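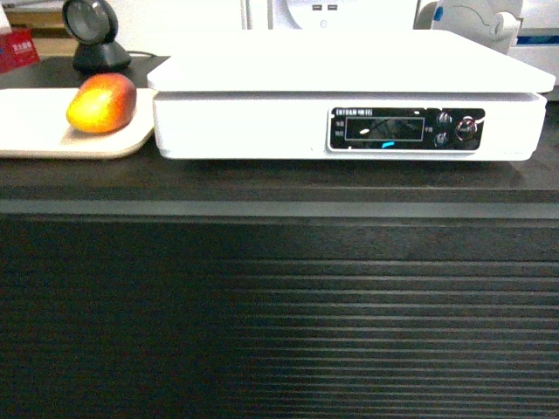 brurkosport: E a balança, já mandas o peso direto para o programa ou ainda estás a ler o visor à mão? Pergunto porque passei pelo mesmo com o meu separador de fruta e perdi um verão inteiro nisso.

toltura_12: Boa noite a todos, e obrigado pela resposta tão rápida! Para quem chega agora: estou a montar em casa um bracinho que pega na fruta do tabuleiro, pousa-a em cima da balança e regista o peso. Comecei pelas mangas porque cá em casa se comem muitas (e porque uma maçã rola que é um disparate). O peso ainda o leio à mão, sim. A balança não tem saída de dados e eu tenho pena de a abrir, que o prato branco está tão certinho — depois nunca mais fica igual.

muñoz: Abre sem medo. Duas células de carga, um conversor, uma tarde de trabalho e ficas com tudo no computador. O visor é o menor dos problemas.

brurkosport: Discordo, e digo-o com amizade. Ele ainda não tem o braço afinado, para quê arranjar já outra frente de batalha? Eu punha uma câmara barata virada para os números e deixava a balança em paz até ao fim.

muñoz: Ler dígitos com câmara num vidro preto que reflete a sala toda? Boa sorte. Tentei na oficina partilhada de Stultville e em 104 leituras falharam 61. Com a luz do teto acesa era um espetáculo.

toltura_12: Ui, 61 é muita coisa... Mas a minha secretária também é escura e brilhante e já me baralha a câmara do braço, por isso acredito. O tabuleiro creme ajudou imenso, a manga destaca-se bem ali. O que me preocupa mais é a altura: o tabuleiro é baixinho e a balança fica encostada ao lado, de maneira que o braço tem de subir bastante antes de andar para a direita. Ontem bateu na borda 2 vezes e eu quase tive um ataque.

brurkosport: Sobe sempre na vertical e só depois desloca. E afasta o tabuleiro uma mão travessa, que assim quase a tocar na balança estás a pedir sarilhos. Qualquer encosto estraga-te a leitura.

muñoz: Nisso estamos de acordo, vê lá tu. E volta a pôr a balança a zero entre pesagens.

toltura_12: Vou afastar o tabuleiro hoje depois do jantar e faço 12 passagens seguidas com a mesma manga, a ver quanto varia o peso. Quanto a abrir a balança, deixem-me ganhar coragem até setembro. Depois ponho aqui os valores todos, mesmo que sejam uma vergonha!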